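Zandgate Court Notes: Dmytriv hearing moved, evidence schedule set

The preliminary hearing in the Dmytriv warehouse burglary case has been moved to August. The clerk's office confirmed the change Saturday, after both sides filed a joint request for more time. The new date applies to all 4 counts. Bail terms stay as they are.

The charges come from a break-in at the Multine storage yard on the east side of Zandgate. According to the charging papers, two people entered through a loading door at 2:40 a.m. and left 11 minutes later. The yard's inventory lists 226 items as missing, mostly hand tools, copper fittings and spools of cable. Police have recovered 33 of them. One defendant is in custody and has pleaded not guilty. A second person has been named in a sealed warrant.

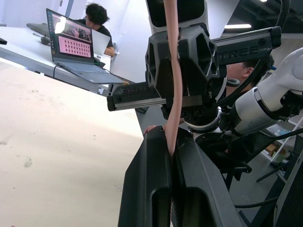 Under the evidence schedule, the state must hand over its full property list, the door sensor log and all lab notes before the hearing. The property list is the main point of dispute. Defense attorney Khrystyna-Mariia Tkachenko argued in her filing that many entries are too vague to match to a recovered item, and she asked that each line give color, length and any maker's mark. The word "cable" alone appears on several pages of the list, and it would cover a thin pink one as well as a heavy spool of power line. The judge granted the request in part. Color and length must be added where the yard has records of them; maker's marks are optional.

The door sensor log was supplied by Ziltel, the yard's alarm contractor. The defense says the log's clock was not checked against an outside source and wants the raw file. The state did not object, and the file is due with the rest of the material.

A separate motion to suppress a statement made during booking is still open. Written arguments are limited to 15 pages per side — exhibits do not count toward the limit. The judge will rule on the papers unless either side asks for oral argument.

The hearing will be in Courtroom 2 and is open to the public. Phones must be off. Copies of the unsealed filings can be read at the clerk's window during office hours, and there is a per-page charge for printing.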